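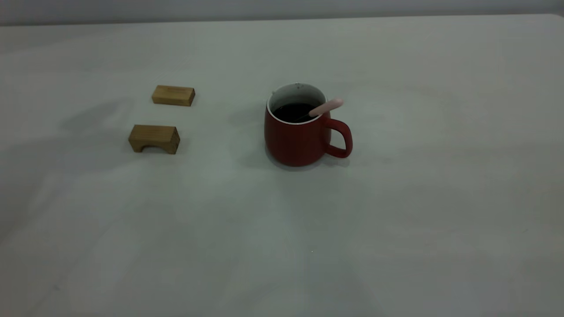
Fotley Neighborhood Kitchen
Progress report to the Plenomico Fund, August 2021

Dear Tania Gazi,

Thank you for your patience with this report, and for the kind note you sent along with the second payment. It went up on the corkboard by the pantry door and is still there, a little spotted with tomato sauce by now.

When we last wrote, the Tuesday supper was just getting back on its feet. We had been handing out boxed meals through the side window for so long that we weren't sure people would want to come in and sit down again. They did, though slowly. The first few weeks were quiet, and Mebrat Birhane, our lead cook, kept making too much lentil stew and sending everyone home with jars of it. We now fill both rooms most Tuesdays, and since the spring we have served some 1000 sit-down meals. The boxes are still going out to people who can't get to us or would simply rather eat at home, and we plan to keep that up through the winter.

The cooking classes, which your grant pays for almost entirely, began in May. We offered 20 places and filled them all. Most of the students are older men living alone, which was the group we told you we hoped to reach, but we also have two young mothers and a retired bus driver who already cooks better than some of us and mainly comes for the company. The course runs for seven weeks. Mebrat starts with soup and eggs and works up to a whole roast chicken, and what to do with the bones the next day.

I do need to tell you about the stove. The old one gave out in June, in the middle of the second course, and Kilian Wallner spent two evenings on his back underneath it before we all agreed it was finished. We bought a used six-burner from Takács, who let us pay in four parts and threw in the delivery. We moved money over from the printing line to cover the first part, as you and I discussed on the phone, and the recipe booklet will be plainer as a result – stapled, with no color pages. I think it will be used just as much.

Two things are behind schedule. The evening class for families hasn't started, mostly for lack of someone to look after the little ones while their parents cook. Cyrill Oberholzer has been talking with the after-school program down the street and they seem willing, so we hope to begin once school is back in. The cold room shelving is also late, and we are still waiting on a firm date from the supplier.

For the coming months we'd like to finish the third course, get the booklet to the printer, and hold an open supper where the students do the cooking. You would be very welcome at that, and so would anyone from your office who likes chicken. The spending summary follows separately, with receipts, and please call if anything in it is unclear.

With warm thanks from all of us,

Benedikt Koller
Kitchen Coordinator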